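Engine Air Supply, Unit 9: Cold Air Intakes and the Mass Airflow Sensor
Course handout, evening class in automotive technology
Instructor: Yolanda Londoño

Before class please read this handout one time, also if you already work in a shop. We will need the words from it in the practical part. 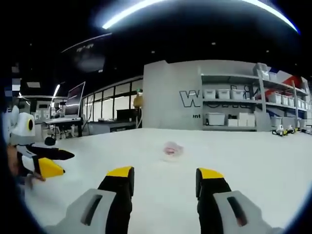

Last changed: April 2, 2024

1. What the intake must do

The engine needs air and fuel in a certain relation. For gasoline this is 14.7 parts of air to 1 part of fuel by mass, when the mixture is burned completely. The intake system brings the air, cleans it, and leads it past the sensor which measures it. Every change on this path can have an effect on the measuring, and many students forget this when they look only at the horsepower number on the box.

A factory intake has usually these parts in this order: the inlet behind the grille, the air box with a flat paper filter, the sensor housing, the rubber boot, the throttle body. On a turbocharged engine the compressor and the intercooler come between the sensor and the throttle body.

2. Open and closed systems

An open system has a cone filter that sits free in the engine bay, sometimes with a metal shield beside it. A closed system keeps the filter inside a box with a lid. The open one is louder and more simple to clean. The closed one keeps hot air away from the filter, provided that the lid seal is in good condition.

Hot air is less dense than cold air. If the air that goes in is warmer by 11 degrees Celsius, at the same pressure, the density goes down by almost 4 percent. You can calculate it yourself with the absolute temperature: take 276 K (a cool morning, near 3 degrees Celsius) and compare it with 287 K. 276 divided by 287 is 0.96. The power of the engine at full throttle follows more or less this number, but the control unit can also change the ignition timing, and then the loss is bigger.

For this reason a "cold air intake" which takes its air from behind the radiator is not a cold air intake, whatever the seller calls it.

3. The mass airflow sensor

The hot-wire sensor does not measure all the air. It measures a small sample in the middle of the tube, and the control unit multiplies. The table in the control unit is made for one tube diameter. If you put the same sensor in a wider tube, the air moves slower past the wire, the signal is too low, and the engine runs lean. The fuel trims will try to correct it.

A good aftermarket kit keeps the inside diameter at the sensor the same as original. In our class we compare three kits: the Tomer closed box, the Molcombe open cone, and the Huamán tube, which is sold without filter. The Tomer and the Molcombe have the factory diameter at the sensor. The Huamán is wider, and its paper says that a new calibration is necessary. Please read the paper before you order – students in the December group did not, and we lost one evening with a car that did not idle.

Also the position is important. After a bend the air is turning and is not even across the tube. A straight piece before the sensor helps, or a screen. Do not remove the screen.
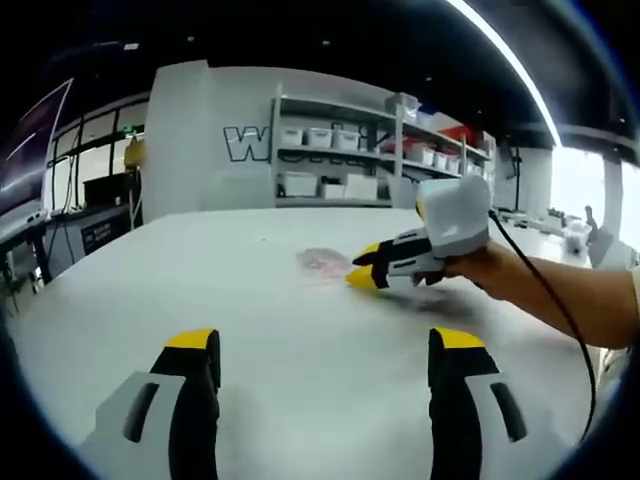

4. Oiled and dry filters

The cotton filter is cleaned and oiled again. The dry synthetic filter is only washed. Too much oil on a cotton filter can come to the hot wire and make a layer on it, and then the sensor answers slowly. Oil it lightly, wait until the color is the same everywhere, and wipe the flange before mounting. Filters from Tremico are dry and may not be oiled at all.

To clean a sensor use only cleaner made for airflow sensors. Brake cleaner leaves the plastic brittle. Never touch the wire with a cloth or a cotton stick.

5. Installing, in order

Ignition off, key out, wait a few minutes.
Unplug the sensor. Press the lock, do not pull on the wires.
Loosen both clamps and take out the air box with the lid closed.
Look into the rubber boot with a lamp for cracks, mainly in the folds.
Move the sensor to the new housing. Check the direction of the arrow.
Put in all parts with the clamps loose, align them, then tighten from the throttle side to the front.
Connect the breather hose. A forgotten breather hose is unmeasured air and gives a lean code.
Start the engine and read the short and long fuel trims at idle and at 2500 rpm.

Long-term trims inside plus or minus 5 percent are fine for us. At roughly 10 percent or more, look for a leak first and only then think about the sensor.

6. Homework

Write down the fuel trims of one car before and after you open the air box lid by hand, engine at idle. Explain the difference in a few sentences, or explain why there was no difference. Bring also the inside diameter of the sensor housing, measured with a caliper.

Questions about the homework go to Nelly Arboleda, who corrects the papers. Next unit: throttle bodies and idle control, handout pages 11 to 14.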